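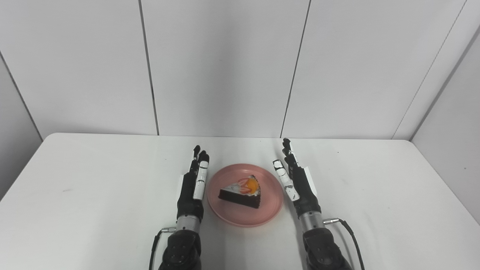 I don't bake for birthdays any more. I buy one slice each from the shop in Bostley and put it on a proper plate, and that does the job. The plate matters more than I used to think. A chocolate base with white cream and orange fruit on top looks very good on pink, and the strawberry helps too, being close enough to the colour of the plate that the two look like they belong together. On a white plate on a white table the cream would have disappeared and the fruit would have had to do all the work.

I came to pink plates by accident. The old dinner set was down to two plates that matched, and I went to Bilwood in May to replace it with the same thing in plain white. They had stopped selling it. What they did have was a stack of the salmon ones in the clearance corner at 9 dollars each. I bought two and went back the next weekend for the rest. They've been through the dishwasher most nights and haven't faded that I can see. The raised rim is low, so you can get a fork in from the side without tipping your wrist up, but it still stops sauce and crumbs from going over.

Now to the cake itself, because I've been trying to work out how to make it at home after saying I wouldn't. I've had three goes at it. The part I can't get right is the layer under the fruit. Mine is whipped cream with a bit of gelatine, and it sets too firm or it slides. The sponge is easy. I use the dark cocoa from Lachance, 100 grams of it, and strong coffee in place of half the milk. It comes out almost black and stays moist for a couple of days under a lid.

The fruit I do with tinned mandarin. I know fresh would be nicer but peeling the skin off every segment is a job I'm not willing to do for a Saturday afternoon tea. Drain the tin well, and I mean leave it in the sieve while you do something else. Then arrange the pieces on the set cream and spoon over a glaze. I've been making the glaze with apricot jam, warmed and put through a strainer, with a little water and gelatine. Let it cool until it's just starting to thicken. If it goes on hot it melts the cream and you get an orange puddle, and I've done that.

Strawberries go on last. One slice per serve is enough. They bleed into the cream overnight so I only add them on the day.
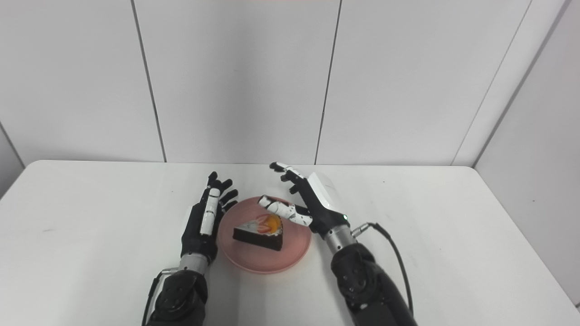 Cake on the Bilwood plate, white table.

The table gets asked about as well. It's a matte white top with rounded corners, made by Jallen, and I'm in two minds about recommending it. The rounded corners are good in a small room and I haven't bruised a hip on it yet. The matte finish is another story. It picks up grey smudges and little scuffs, and they show when the light is coming across it. Bicarb on a damp cloth gets most of them off. A melamine sponge gets the rest but I've been told not to use one too often, as it can leave a shiny patch, so I save that for when people are coming over.

I looked at replacing it. The one I liked was 900 dollars and it was also white and also matte, so I would have been paying to have the same problem. I put the money towards the oven repair.

A few notes on cutting, for whoever asked in the comments last time. Chill the whole cake for at least two hours. Use a long thin knife, run it under the hot tap, wipe it dry, then cut straight down through the fruit without sawing. Wipe and heat it again before the next cut. The chocolate crumbs will mark the cream if you skip the wiping. Lift each slice with a wide spatula and set it down with the point to one side, so there's room for the fork.

I'm going to try mascarpone in the cream layer next - half and half with the whipped cream and no gelatine at all. If it holds its shape I'll put the full recipe up with weights. If it doesn't I'll be back at the shop in Bostley, and the plates will get used either way.

9 comments
Share
2 shares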